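What the Tabletop Taught Us: Designing a Small Sorting Surface for a Shared Studio
Student project report, Stuline Design Studio, second year

We started this project in November with a fairly grumpy list of everything that annoyed us about the benches in the Bredeo building. They are too long, they are slippery, and anything you set down on one seems to belong to whoever walks past next. Our brief was to come up with a small, square work surface that a person (or a pair of people, if they like each other) could use for laying out wooden pieces before building with them, and we had a budget that would make you laugh.

There were five of us in the group, and I think it is fair to say we arrived with five different tables in our heads. One of us wanted drawers. One of us wanted it to fold. After a very long afternoon and a great deal of tea we agreed to leave all of that alone and look only at the top: what colour it should be, what it should be covered in, and how a plain block behaves when you put it down at an odd angle and leave it there.

Colour came first. We tried white paper, which was lovely until the overhead lights came on, and then a brown wool blanket from home, on which our tan blocks more or less vanished. Dark green cloth was the favourite by a mile. The blocks are a light, speckly sort of wood, and against the green you can pick out their edges from across the room, even the faint ridge where one face meets the next. We were quite delighted by this, more than the discovery probably deserved! 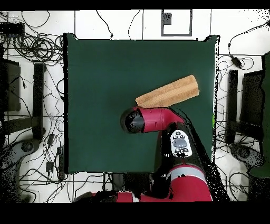
Figure 1. One block lying diagonally on the green cloth top, with the tiled floor around it.

The cloth itself gave us more grief than the colour. We bought ours from the Kestska remnant bin and cut it with a generous allowance, which we then folded under and fixed with tape. The edges still wrinkle a little. We ironed them, we pulled them tighter, we re-taped two of the sides, and they wrinkled again, so in the end we decided to live with it. If we were doing this over we would choose a heavier weave and staple it properly from underneath, as our tutor suggested in the first week and we cheerfully ignored.

For the trials we asked classmates to set out blocks in whatever arrangement felt natural, then to pick them up again one at a time. We held 13 sessions in room 3117, mostly in the late afternoon when the light was at its flattest. People were far less tidy than we had expected. Hardly anyone lined a block up with the edge of the table, and several told us that a diagonal block was easier to get their fingers around. That was a good lesson for a group that had spent an entire evening drawing neat little grids.

We had also planned to print a border on the cloth, following the layout method in our Iyer workbook, but dropped it once we saw how people were working. A plain centre suited them nicely. The one request that kept coming back was for a raised lip, so that small offcuts would stay put - we mocked one up in cardboard and it did the job, though it was no great beauty.

Still to do: a heavier cloth, a proper timber lip, and another round of trials with smaller pieces. The cardboard version is on the shelf by the sink if next year's group would like a look at it, and they are very welcome to the leftover green.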